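Folding on the bed: a correction to the July method

September 14, 2022

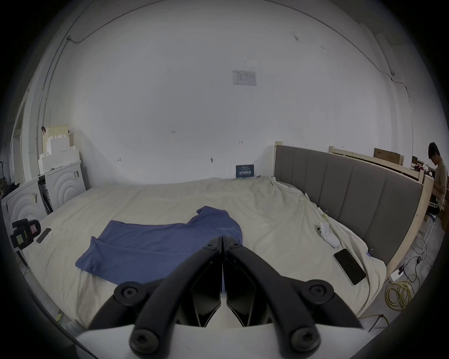
Blue T-shirt on the cream sheet, partly folded.

In July I wrote that T-shirts should be folded on a table and that a mattress was too soft to give a straight edge. I have since moved to the flat in Iltbridge, where the only table is 435 mm deep, and a shirt laid on it hangs off both sides. All folding now takes place on the bed. The July post needs correcting.

The main problem is the sheet. If it is loose, it travels with the shirt when you smooth the cloth outwards, and the crease you thought you had removed comes back when you let go. Mine is rarely tight and the back right corner is the worst of it. Pulling the sheet flat under the working area is enough. I no longer remake the whole bed first.

The second problem is softness. On a table you can run the side of your hand along a fold and it stays. On a mattress the fold sinks and springs up again. Press with a flat palm and hold for a second or two, then move along. Thin cotton takes this well. Heavier cloth does not, and I still do jeans on the floor.

Present sequence for a short-sleeved shirt:

Lay it front down, neck away from you.
Smooth from the middle towards the side seams.
Fold one side in to a line halfway along the shoulder, sleeve doubled back on itself.
Repeat on the other side.
Bring the hem up to just short of the collar, then fold in half again.

Chae-won Son wrote in after the July post to say she doubles the hem first, before touching the sleeves. I have tried it. It keeps the bottom edge square, but the sleeves bunch up near the neckline and have to be pulled out afterwards. On the older blue shirts, where the side seams have twisted in the wash, her order is better. For newer ones I have gone back to mine.

Finished width is 19 cm, which suits the drawers in the Bremar chest. Each drawer takes seven shirts standing on edge. An eighth will go in, but the drawer then catches on the runner above.

Phones and charging cables should go at the headboard end before starting. I do not always follow this. A cable under a shirt leaves a ridge that looks like a bad fold, and I have refolded a sleeve twice before finding one.

Still to do: the second bed frame needs its slats, and the cardboard box on top of it has to go somewhere – probably under it. Once there is a mattress on that side I can sort on one bed and fold on the other. Mi-kyung Yoo has offered a firm one from her spare room, and I will repeat the palm test on that.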